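Idow Opens Its Kitchen Data Program to Outside Labs, Dirty Dishes Not Included

BRUDTHORPE, November — Idow, the Brudthorpe company that has spent most of a year teaching robot arms to set down a plate without incident, said today that it will make its Fullama collection available to outside research groups.

Fullama holds 765 hours of teleoperated kitchen work, recorded on two-arm stations by 24 trained operators. The tasks will be familiar to anyone who has ever been told to help out after dinner: lift a lid, hang up a mug, put a plate in the rack, take it out again. A competent eight-year-old can do all of them. The eight-year-old, however, will not do them four hundred times before lunch.

"We had a demo reel and a model that could do one thing in one room," the company said in a statement. "Then we moved the saucepan. It was a humbling afternoon."

The collection covers 71 tasks, each recorded with the objects in changing positions. Operators work from a printed card that says what goes where at the start of an episode, and they are asked to work at a normal pace. Early sessions were rejected in bulk for being too careful. A model trained on them approached every cup as if it were wired to something.

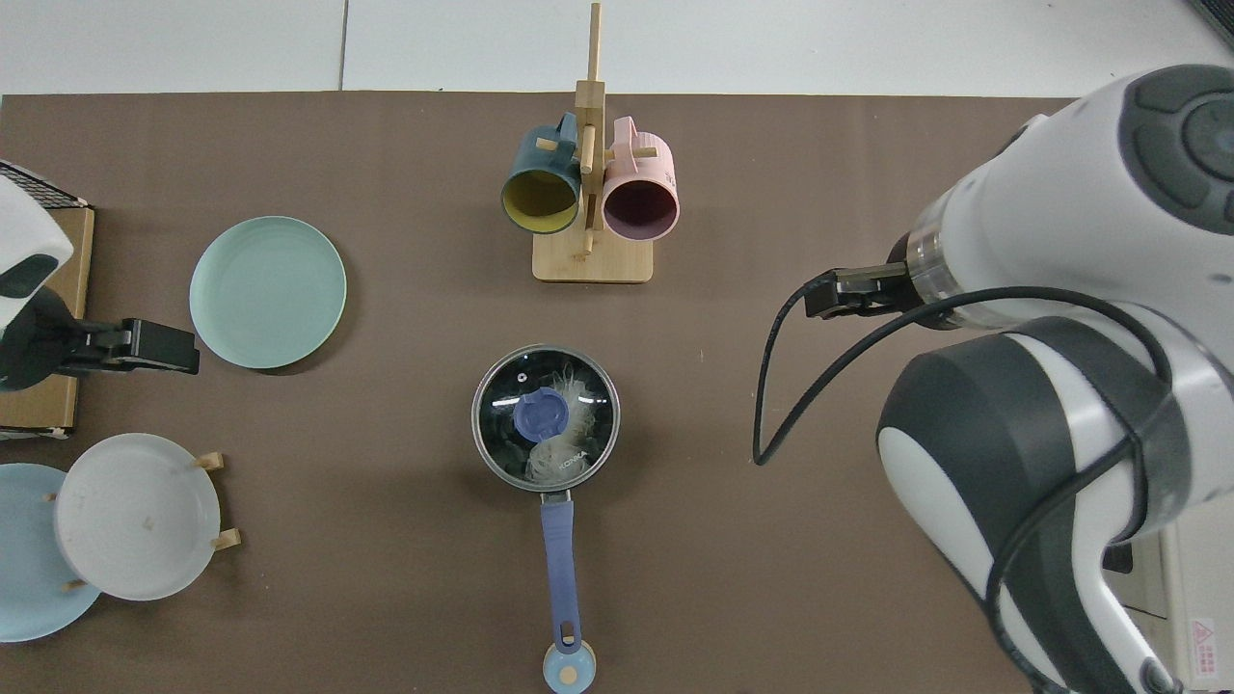
Failed attempts stay in. Drops, missed grasps and second tries are labeled and kept alongside the clean runs, so that labs can use them or filter them out as they prefer. Idow's own team found that a model which had seen a few recoveries was far less likely to keep squeezing the air where a handle used to be.

Labeling is handled in Yap, an in-house tool that lets operators talk through an episode while they play it back. The recordings are transcribed and matched to the arm motion, then checked by a second person. Swearing is removed by hand — a job the company says it underestimated.

Access will be offered in 3 tiers. Academic groups can apply for the full set at no charge. Startups pay a flat yearly fee, and larger companies are invited to get in touch and be pleasant about it. All tiers include joint positions, gripper state, camera video and the Yap transcripts.

A second round of collection begins this winter in Brudthorpe and will add drawers, dish towels and cutlery. Idow makes no promises about forks.

About Idow

Idow builds training data and control software for two-arm robots. It is based in Brudthorpe, above a bakery, and would like the bakery to know the noise is nearly over.

Applications for Fullama access are open now through the Idow website.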